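Indiver Community Fund
Progress report: Hendricks Street repair classes
November 17, 2023

Hello again, and thank you for the extra couple of weeks on this one. I know the report was supposed to land before the heating went on, but we were up to our elbows in paperwork from the landlord and I wanted to be able to tell you how the lease talks ended. (Well! We have the room through next summer, same rent, and they're fixing the gutter.)

So, where we are. When you gave us the second half of the grant, I promised you a beginners' home repair class that people could get to after work, with tools they could borrow and take home. We opened the doors in September and we've been full ever since. 39 people have signed up so far, which is more than I put in the application, and I had to borrow folding chairs from the church across the street for the first couple of evenings. The chairs have gone back now. We bought our own secondhand, and they even match, more or less.

The class runs in five parts: walls and patching, doors and hinges, leaky faucets, windows and drafts, and basic electrical safety. I had guessed the faucet evening would be the popular one, and it was, but the drafts evening gave it a real run for its money. People came in with measurements scribbled on envelopes and pictures of their window frames on their phones, and we stayed almost an hour past closing talking about weatherstripping. I could have gone on longer – I love that stuff.

Electrical was the one I was nervous about, as you may remember from my spring letter. We don't teach anybody to rewire a house and we say so at the start of the evening. What we do is show people how to shut off a breaker, how to test that an outlet is dead, and when to stop and call a licensed electrician. I cut up a length of old Romex so everyone could see the separate wires inside and get a feel for how it bends. Several people told me that was the part that stuck with them, so I'm going to build a bigger practice board for the winter round, with a switch and an outlet people can take apart and put back together.

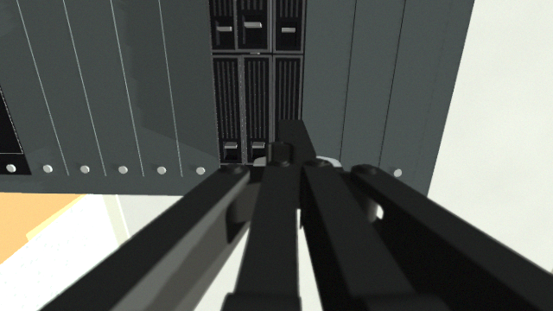 Money next. The tool library has been the biggest cost, and it's nearly all spent the way the budget said. Hand tools came in under what I'd planned and the two drills came in over, so it evened out. I set aside $600 for printed handouts and have used less than half of it, mainly by getting the copies done at the Nirnero branch library at their nonprofit rate. I'd like your okay to move $100 of what's left over to bus passes. We've had a handful of people miss an evening at the end of the month when money was tight, and it seems silly to be sitting on paper money when the bus is the thing keeping them home. If you'd rather I left that line alone, just say so and I'll find it somewhere else.

A few things haven't gone so well. The sign-out sheet for borrowed tools is a mess, and that's on me. I started it on paper, moved it to a spreadsheet, then went back to paper when I kept forgetting to update the spreadsheet. One socket set is still out and I'm chasing it. The Spanish-language evening we talked about hasn't happened either. I had a teacher lined up, but her work schedule changed in the first week and I haven't found anyone else who is comfortable both with the tools and in front of a room. If you know someone, please send them my way!

I also want to mention the parking. The lot behind Hendricks is shared with the dance studio, and on the nights when both of us are busy it gets pretty tight. We've started telling people to use the street side, and so far the studio folks have been very nice about it.

For the winter round I'm planning to keep the same five parts, but split walls and patching over two evenings. Joint compound needs time to dry, and having everyone stand around waiting for it to be ready to sand was a bad plan on my part. Sign-up opens right after the holidays. The waiting list people get first pick of the spots, then we'll put flyers up at the laundromat and the library again.

Receipts are in the folder I mailed separately, along with the feedback cards. The handwriting on some of those is a challenge, so call me if you get stuck.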